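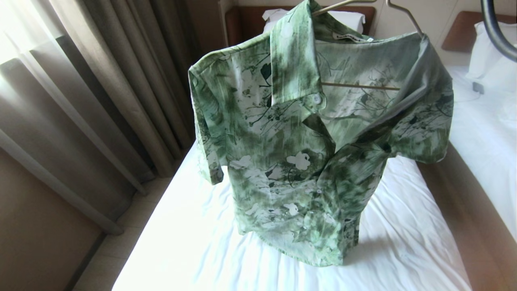 Folding is the wrong test for a household robot, according to Salamatu Okonkwo, who'd much sooner see one get a blouse onto a hanger and leave the collar lying right.

I went back and forth with her on this for most of a morning (she won), and it's stuck with me while reading the new chore results from Nolinum, out 12/25/24. The company gave its home machine, the Orkon, 55 tries at hanging up everyday clothes in ordinary bedrooms. It finished nearly 20 of them with no help from a person. Shirts with buttons gave it the most grief, and thin fabric wasn't far behind!

Speed is the other thing. A good run took 3 minutes per garment, so a basket of 15 pieces would eat up most of an hour, and that's if nothing slides to the floor. I can do mine during a phone call.

Shahnaz Weerakoon at Nolinum told me the team is happy with the grip and unhappy with just about everything to do with collars. They're trying softer fingertips next, and the shop-floor version, for putting returns back on the rack, goes to a clothing store in Mridha for a trial in July.

No price yet for either one. I did ask, twice.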